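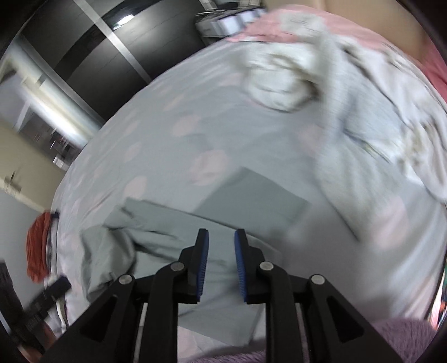 Someone near the back asked last time whether a falling barometer means rain, full stop, and if so why the stuff on your phone doesn't simply go by that. Fair question, and most of today comes out of it. Short answer, no. Falling pressure means air is going up somewhere nearby, or a low is getting closer. Whether rain comes out of it depends on moisture.

Week 5 - Pressure, fronts, reading the surface map
Bring the Bratu map from last week. Spare copies by the door.

1. Pressure, quick recap

Weight of the air above you. Units on our maps are millibars. Average at sea level a bit over 1013. The deep low we looked at on Friday bottomed out at 954, very low, don't use it as your typical case.

Station pressure vs. sea level pressure. Keep these apart!! Pressure drops with height, so a station up on a hill always reads lower than one on the coast, even on the same calm day. Prulberg station is at 317 meters. Uncorrected it would look like a permanent low sitting on top of the town. So we correct everything down to sea level before drawing isobars. A few of you skipped this on the homework, got a lovely little bullseye over Prulberg. Not real.

2. Isobars and wind

Lines close together = strong wind. Far apart = light wind.
Northern hemisphere: counterclockwise around a low, clockwise around a high. Near the ground friction slows the wind and turns it a little across the lines, in toward the low. Higher up, say 3000 feet, friction mostly gone over flat ground and the wind runs more or less along the isobars.

Trick for outdoors: back to the wind, low is on your left. Roughly. Doesn't work well in the Bulter valley, the wind there just goes up or down the valley.

3. Fronts

Cold front - cold air digs in under warm air. Steep slope. Narrow band of weather, showers, sometimes thunder. Wind shifts, often SW to NW. Pressure falls ahead of it, then jumps up behind. Dew point drops.

Warm front - warm air rides up over the cold. Shallow slope, so clouds show up way ahead of the front itself. Usual order: cirrus, cirrostratus (halo around sun or moon), altostratus, then nimbostratus and steady rain. Can take most of a day. Fog possible near the front.

Occluded - cold front catches up with teh warm one. Warm air lifted off the ground. Mixed bag. We'll do it properly in week 7.

Stationary - neither side winning. Days of gray.

4. Back to the question

Cloltesent trace, see back page of your packet. Pressure drops all morning, no rain. Look at the dew point: very dry air near the ground. Radar had echoes overhead but the rain evaporated on the way down. That's virga. Cloud base was some 2000 meters up, long way for a drop to fall thru dry air.

So look at pressure tendency AND dew point AND wind direction. One on its own won't do it. The phone forecast comes out of models that use all of these plus a lot more, including upper air, which we havent touched yet.

5. For next time

Redo the isobars on the Bratu map, every 4 mb, pencil please. Mark the fronts and say what made you put them there (wind shift, temp, dew point). Two or three lines each is fine.
Read the section on lapse rates. Skip the math box.
Quiz covers parts 1 to 3 only.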